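Home | Features | Interiors | Food | Subscribe

The second life of the formal sitting room

4 min read

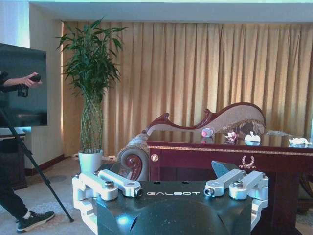 Benito Olmedo bought his first piece of Empire-style furniture at a clearing sale outside Rarkwood, for $800, and had to borrow a horse float to get it home. He has been repairing and reselling the stuff ever since, mostly to people who grew up with it and swore they'd never own any. Dark red-brown timber with a high polish is what they ask for first. A gold band along the apron of a table helps, and so does a little wreath below it, the laurel sort with a ribbon. A chaise lounge with a carved frame and tassel fringe behind the table will usually settle the matter.

The trouble is living with it. A polished top shows every fingerprint, and small ornaments double themselves in the shine, so a swan and a couple of figurines can look like a crowd. Olmedo tells buyers to put felt under anything that stays put and to keep a soft cloth handy. He uses a plain wax from Koline twice a year and nothing from a spray can.

Upholstery is harder. Stijn Vanhove, who re-covers chaises in a shed at Clollura, charges $1310 for a full job and takes nearly 26 hours over one. Fringe is extra. He colour-matches it by daylight and won't do it in winter after three o'clock.

"People want to save the old fabric," Vanhove says. "I look underneath first. Then we talk."

His books are full until the end of June. Olmedo has two tables waiting on new brass and a chaise he has decided to keep.

Comments (3)

marg_t: We have Nan's chaise in the garage. Is beige a mad choice with kids?

Pete W: Beige is fine if it's patterned. Ours hides everything except texta.

Dell: What grade of felt does he use? The stick-on dots left marks on mine.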